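Tips from our hand-held gripper build

Last changed July 11, 2021

Svenja Kettler and I built two grippers this winter which you hold in the hand and which carry a camera. Many people in the workshop asked how we did this or that part, so I write down the tips in one place. English is not my first language, please be patient with me. The order is more or less the order in which we made the mistakes.

Printing the ribbed housing

Print the housing standing, with the ribs running around and the open side up. We printed the first one lying down and needed an evening to pick the support out of the ribs. Translucent orange filament looks nice but it shows every place where the nozzle stopped, so set the seam to the back where your palm is. Dry the filament before you begin. Ours came from the shelf beside the sink and it was full of small bubbles.

Do not sand the ribs. They become milky and you cannot bring the gloss back with anything I have tried.

Fingers and pads

The soft fingers must be a tight fit in their slots. If you can pull one out with two fingers, it will come out also when you pull on a door. A strip of cloth tape on the foot of the finger helps more than glue, and you can change the finger later.

Put in all fasteners loosely first, then tighten them crosswise like the wheel of a car. When I tightened them one after another along the edge, the pad bent up at the other end and the fingers did not meet anymore.

Use a drop of the weak thread locker, never the strong one. Eckhard Engelhardt lent me his bottle of the strong one in January and I had to drill out 4 screws.

The square markers

Print the markers on matte paper with a laser printer. Ink from the other kind of printer smears when your hands are warm, and shiny paper gives a white spot under a lamp. Leave a white border around the black square when you cut. It is tempting to cut exactly on the black line because it looks cleaner, but the software then finds the marker only sometimes.

Glue them with a glue stick, from the middle to the outside. Double-sided tape makes a small step, and after 600 openings and closings the corner begins to lift. I keep a sheet with spare markers in the drawer under the soldering station, you may take from it, but please write on the list which number you took.

Making a practice corner

Do not test first in your real kitchen. We took the corner behind the band saw and hung dark cloth on the walls with small clips, so that the camera does not look at the whole workshop. Buy cloth that does not shine. Iron it if you have the patience, I did not have it.

For the practice furniture a small wooden cabinet with doors is very good, better than a box with a flap which you build yourself. The door has weight, the hinge has friction, and you learn quickly whether your fingers are too soft. 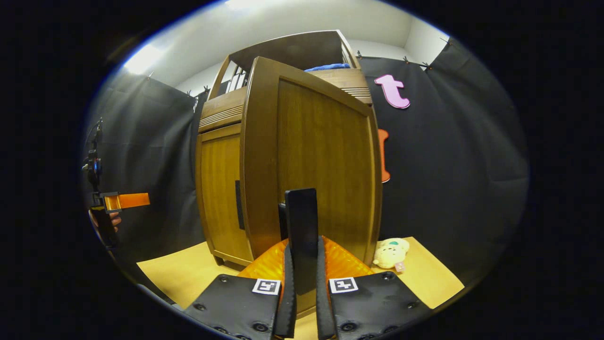 Rub the hinge with candle wax if it makes a noise. Oil runs down and leaves a spot on the wood. When the door swings back alone, the cabinet is not level, and a folded piece of card under one leg is enough. Check this every time after somebody has swept there.

Keep some soft things ready for the exercises, such as plush toys and folded cloths. If they fall, nothing breaks, and they forgive a bad grip. Later you can go to harder and smoother things. Svenja wanted to begin with cups. We have now fewer cups.

Light and exposure

Point your lamp at the ceiling or at the upper wall. Direct light makes hard shadows of your own arm on the work. With a very wide lens you get a dark ring at the edge of the picture, this is normal and you do not need to look for the fault, as I did.

Fix the exposure by hand. On automatic, the picture jumps when you come near to something dark.

Holding it

Move slower than feels natural. Keep the elbow near the body and take a pause after 10 minutes, the wrist becomes tired before you notice it. When two people work, or you have one gripper in each hand, decide first which one goes to the door and which one waits. We have hit them together more often than I want to write.

Open questions

The sliding part becomes stiff in cold weather and I do not know yet if it is the grease or the plastic. If you have an idea, leave me a note at the Briston bench, or put it in the notebook of the Plosero group. The print files are on the workshop computer in the folder "gripper new", please not the one called "gripper new 2".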